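### 3.2 Shared kitchens and the lunch hour

The survey covered three office sites, Zastley, Katwood and Pagano, and 531 employees returned the full questionnaire. Of these, 118 said they ate a meal brought from home on most working days. The rest bought lunch nearby, skipped it, or gave answers too mixed to place in a group.

Bringing food from home was most common at Katwood, where the nearest shops are a long walk from the building. Distance does not explain the whole pattern. Pagano is almost as far from any place selling food, yet its staff were the least likely to bring a meal. Interviews there pointed to the schedule: meetings often ran through noon, and people did not want to leave food in the refrigerator that they might not get to eat.

Waiting for the microwave came up in 115 of the written comments. Most of these were short ("line too long by 12:15"). A smaller group described ways around the wait, such as eating early, bringing cold food, or going to a different floor. Cocco (2019) reported similar habits among hospital clerks and called them "quiet rescheduling" - small shifts in timing that never reach a supervisor. We use her term in the rest of this paper.

Smell was the second most common complaint. Respondents at Zastley were more likely to raise it, and the kitchen there opens directly onto the work area. Several said they had stopped bringing fish or curry after a remark from a coworker. None of the sites had a written rule on the subject.

Equipment at this scale is simple and takes up little room. A countertop microwave with a glass turntable (Figure 3) needs only a table and an outlet, and managers tended to treat adding one as a minor purchase.

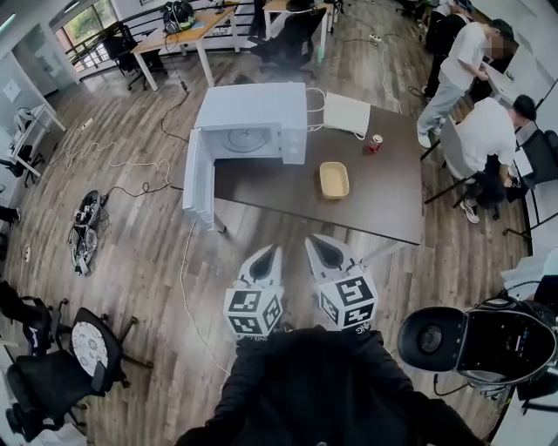
*Figure 3. White countertop microwave on a table, door open.*

Even so, requests for a second unit were rarely made. Staff at Katwood assumed the building owner would have to approve it, while the site manager believed that no one wanted one. We return to this gap in Section 5, where the interview data are compared with the facilities records kept by Flurnov, the firm that runs all three buildings.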